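Robots Have Rules, Too!

Think about the rules at your school. Walk in the hall. Wait your turn. Keep your hands to yourself. Robots that work near people have rules just like those, and grown-ups argue over every word of them!

Rule one is the big one: a robot must be able to stop. Every robot arm needs a stop button that a person can reach fast. It's usually bright red, and when somebody hits it, the arm quits moving, even if it was right in the middle of a job. 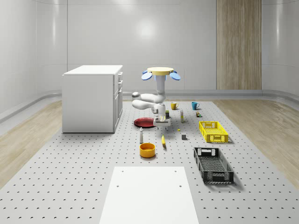
By Ratih Lumenta
January 15, 2019

Rule two is slow down near stuff. An arm can zip through empty air, but when its fingers get close to a can or a banana, it should creep. Would you grab an egg at full speed? Splat!

Rule three is squeeze gently. A mug and a banana need different grips, so the robot gets a limit on how hard it may pinch. (Bananas bruise. Ask anybody who has found one at the bottom of a backpack!)

Rule four is my favorite: practice on a computer first. In a computer world, a robot can knock over a bottle 2000 times and you never need a mop. Hamisi Mbwambo, an engineer at Tridgate, makes every new arm pass 22 practice tests before it gets near a real table. The one with the mugs is the hardest, he told me, on account of the handles.

Want to try it? Have a friend be the robot. You give the orders, one at a time: left, right, down, close fingers, open fingers. Agree on a stop word before you start, and pick up a plastic cup. My best score is 12 orders. Can you beat it?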